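2026-09-05
Glue notebook, hide glue trials, batch 7

Okay, so the Qaisi granules finally came and I got to mix a proper batch instead of scraping the bottom of the old jar. Weighed out 300 g, soaked it overnight in cold water, and it swelled up into that lovely rubbery mess that always makes me want to poke it (I poked it). Smells much milder than the Coltavton stuff, which had a real wet-dog thing going on.

Melted it down slowly in the double boiler. Roy Garside swears by straining through an old stocking, so I tried that, and fine, Roy, you win. Hardly any grit. It strings nicely off the brush and grabs between finger and thumb after a few seconds.

Rubbed two maple joints and two spruce ones, no clamps. The maple slid a little before it tacked, so I probably had the wood too cold. Next time I'll warm the pieces first! I also did one with 210 paper as a backing strip just to see how it peels.

Side note on wood, while I remember: I still love butcher block for a work surface, even if every glue drip on it makes me wince. Wax it before the next round. 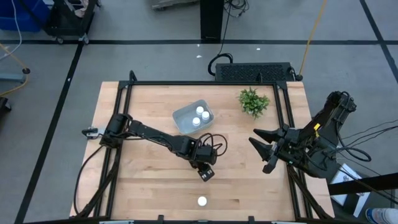 To do before batch 8

Order more granules, the 500 g bag this time, and ask Vustia if they still do the finer grind.

Break the maple joints and write down where they fail, wood or glue line.

Freeze the leftovers in the ice cube tray. LABEL THE TRAY. Last March was not a good month for the iced tea.

Give Roy his stocking back, or maybe buy him a new one.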